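Workshop > Tips and Guides > Benches and Small Tools

Preparing a Workbench for an Open Day Demonstration

Last updated: 2021-05-18

The Surkdale workshop holds its open day each November. Part of the program is a robot demonstration, in which small items such as pencils are picked up from a table and set down again. The following tips were collected by Benoît Texier of the Hillix bench team after the last event. Most of them apply equally to a home bench.

Table surface. Wipe the tabletop with a damp cloth and a drop of dish soap, then dry it with a lint-free towel. Do not use furniture polish. A polished top lets upright items slide, and it leaves a film on rubber and erasers. Old tape residue comes off with warm white vinegar left in place for five minutes.

Leveling. Place a spirit level along both directions of the top. Folded card under a table leg will pack down during the day; use a plastic shim.

Pencils. Choose new pencils with flat, square erasers if they are to be stood on end. Rub the eraser lightly on fine sandpaper until the pencil stands without leaning. Sharpen the point before the visit and empty the sharpener away from the table, as graphite dust smears on a white surface. A smear that has already been made should be lifted with a clean eraser before any water is applied.

Clearance. Remove mugs, rulers and paper from the table before the arm is started. Visitors' bags are to be left at the Arurska Room desk. The room received 353 visitors at the last open day, and the aisle must be kept clear at all times.

Floor. Sweep wood floors with a soft broom and follow with a barely damp mop. Cables crossing the aisle must run under a cover, taped on both long sides.

Between sessions. Wipe the table again and check the pencil for a chipped point. Spare pencils are kept in the Ivanov cabinet, second drawer, and the key is to be returned to the desk after use.

Related items
Removing Ink From a White Tabletop
Storing Sandpaper Flat
Quieting a Squeaky Floorboard
Directions to the Surkdale Workshop

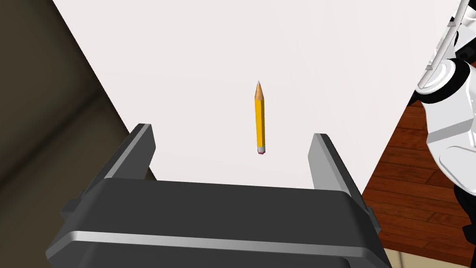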